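# Bandeja de chapa con divisor inclinado: rayaduras, esquinas y orificios del fondo

Uso una bandeja abierta de chapa gris como contenedor de piezas sueltas sobre el banco. 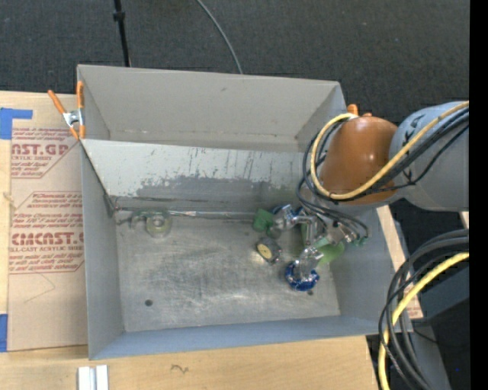

**Hadiza Oyelaran**
Técnica de mantenimiento, taller de instrumentación

La bandeja es una Bremholm de segunda mano, sin hoja técnica. Va apoyada sobre un tablero de madera clara y lleva un divisor inclinado a lo largo. La uso para clasificar lo que sale de los cajones antes de devolverlo a su sitio: cinta, un manómetro pequeño, piezas de mango azul, algún gancho de plástico.

Tres dudas concretas:

- El fondo es metal desnudo y está lleno de rayas en remolino. ¿Conviene lijarlo y pintarlo, o dejarlo así?
- El divisor conserva pintura gris clara en la parte alta, con rayas oscuras en diagonal, y tiene una zona gastada más oscura por abajo y hacia la derecha. ¿Se puede retocar solo esa zona?
- Hay orificios pequeños en el fondo, hacia la parte delantera. ¿Son de drenaje o de fijación? Se me cuelan arandelas.

No trabajo con líquidos en esa mesa. El peso total de lo que guardo, medido en diciembre con la báscula del almacén, era de 453 g, de modo que la carga no es el problema.

---

**gerilov_taller**

Por partes.

Fondo: no lo pintaría. Una capa sobre chapa donde se arrastran piezas metálicas salta en poco tiempo, y las escamas terminan dentro de los mecanismos. Desengrasar con alcohol isopropílico, secar y pasar un paño con una película mínima de aceite de máquina. Si se van a guardar rollos de cinta, cera microcristalina en lugar de aceite, porque el aceite ataca el adhesivo por el canto.

Divisor: el retoque parcial es posible, pero el borde irregular de la zona gastada se notará. Procedimiento:

1. Matar el borde de la pintura vieja con grano 400 hasta no notar escalón con la uña.
2. Subir a grano 1000 en toda la cara, también donde la pintura parece sana.
3. Imprimación epoxi en capa fina. Respetar el secado del envase.
4. Esmalte en 2 capas, cruzando la dirección entre una y otra.

Antes de imprimar, enmascarar la junta larga al pie del divisor. Si la pintura puentea esa junta, se agrieta en cuanto la chapa flexa.

Orificios: sin medir el diámetro no se puede afirmar nada. Mira la cara inferior. Avellanado o marca circular de cabeza de tornillo: fijación. Borde limpio y sin marca: probablemente drenaje. En ambos casos, tapón ciego de goma a presión, desmontable.

---

**toma_r**

yo puse una alfombrilla de goma cortada a medida y se acabó el tema de las rayas y de las arandelas. La mía es Flureo, pero sirve cualquiera. No hay que pintar nada.

---

**Bancada_Sur**

De acuerdo con los tapones. La alfombrilla también funciona, con una salvedad: si se deja pegada meses en un taller húmedo, retiene condensación y el óxido aparece debajo, donde no se ve. Levantarla cada cierto tiempo y secar.

Añado dos cosas que no se han mencionado. La esquina izquierda, donde el lateral se une con el divisor, está oscurecida y rozada. Yo la limpiaría y repasaría con una lupa antes de decidir nada sobre la pintura; una fisura en ese punto no se arregla con esmalte. Y el manómetro no debería compartir bandeja con herramienta suelta. Un golpe en la caja puede desplazar el cero sin dejar señal en la esfera. Una cajita con espuma dentro de la propia bandeja es suficiente, y comprobar el cero cada vez que se saque.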